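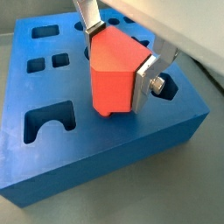
How far has the branch rebuilding work gone since the last report?

Eight of the ward branches in Botivstead now have elected officers, and three are still run by acting chairs.

Membership stands at 488 paid up. Renu Bisht has checked the register against the dues book and removed double entries. The Vokia ward list came in late and was checked on Sunday.

Niilo Eskola held three training evenings for polling agents. Turnout was fair at the first two and poor at the last – it clashed with the council budget hearing.

Spending is within the grant, apart from hall rent, which went up in May. Saimi Mustonen will send the receipts separately. We ask that the unspent travel money be moved to printing.

Aivar Luik, party organizer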